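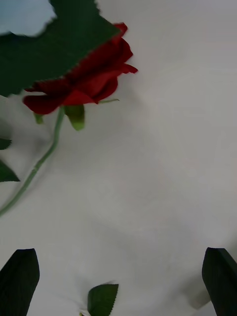
The Night Shift Doesn't End at the Door

Why people who work while others sleep are asking for help with more than tiredness

By Emiliano Rivadeneira

At 7:15 in the morning the bus from the Leker distribution center is full and quiet. Most of the riders have been on their feet since ten the night before. Some will be asleep within an hour. Many won't.

"I lie there and go over things," said one woman who has packed orders at Leker for six years. "The bills, my son, something I said to my supervisor. At three in the afternoon I give up and make lunch."

She didn't think of this as a mental health problem until last January, when a nurse at the Daza clinic asked her how often she felt low. She said most days. The nurse asked how long that had been going on, and she couldn't say.

Daza sits across the road from the bus terminal and opens at six in the morning, which suits people coming off nights. It began as a general practice. Over the past few years its doctors saw more and more patients with headaches, stomach trouble and high blood pressure who turned out, after a few more questions, to be sleeping four or five hours a day and seeing almost no one outside work.

Last year the clinic put a short questionnaire on mood and sleep in front of every adult patient who worked nights. It went to 237 people. Close to 40 percent gave answers that led to a follow-up visit. The clinic is careful about the number. These were people who had already come to see a doctor, and they may not be typical of the area's night workers, who number about 2,000.

Still, the staff changed how they work. Follow-up visits are now booked before nine. A counselor is in the building four mornings a week, and the first session is held the same day when there is a free slot - people who go home to sleep often don't come back for a second appointment.

Much of the advice is practical. Keep the same sleeping hours on days off if the family can stand it, or shift them by no more than two or three hours. Put the phone in another room. Eat something small before bed. Stop coffee by the middle of the shift. Counselors also ask patients to name one person they will talk to during the week, by phone if need be.

That last item is the hard one. A forklift driver in his fifties said he had missed most of his daughter's school events and had stopped being invited to things by friends. "They figured I'd be asleep," he said. "They were right, mostly."

Employers have been slower to move. Fluvis, a commercial laundry with a large night crew, now posts its schedules a month ahead and no longer switches workers between days and nights in the same week. Workers there had asked for both changes. Leker offers a phone counseling line, but several employees said they didn't know the number, and one thought it was only for injuries.

The woman on the bus has seen the counselor at Daza five times. She has moved her bed to the back room, away from the street, and she calls her sister before she lies down. She sleeps until one on a good day. She has also put her name in for the day shift, where the waiting list is long and the pay is lower.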